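3.2 Cell setup and upkeep

The Fullport cell is two arms over one wooden table, run from a single Plitosix controller. Base bolts checked at the start of a shift, torque marks redrawn if smeared. Cables get looped over the upper joints with slack left at the wrist -- the first routing was too tight and we lost 3 connectors in December. Spares now kept in the Lykkegaard cabinet. Gripper zeroing is done every 30 runs, or after any contact fault, whichever comes first. Takes 9 minutes if the fingers are clean.

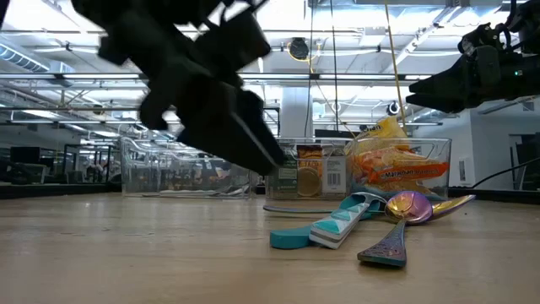 Figure 4. Cell during a sorting run, utensils and packaged food.

Finger wear was the main upkeep cost. Tips are tapered and we dress them by hand, then re-zero with the fingers closed. Aidan Phelan did most of the dressing and kept the log, wich is why the early entries are so short. Bin position matters more than we expected: the two clear bins have to sit side by side toward the back of the table, and a shift of 3 mm was enough to put the fingers on a rim. Clear walls also throw reflections, so depth readings there are filtered harder than over bare wood. Shiny spoons same problem. Noodle packages that stick up over the rim, like the yellow one in Figure 4, need a higher approach height, set per bin in the Fevedon config file.

Repairs. One wrist cable swapped on the right arm, one finger mount on the left. Both mounts were retightend after 400 runs and the zero offset logged before and after. No change on the left; right arm had drifted and was recalibrated before the runs in Section 4.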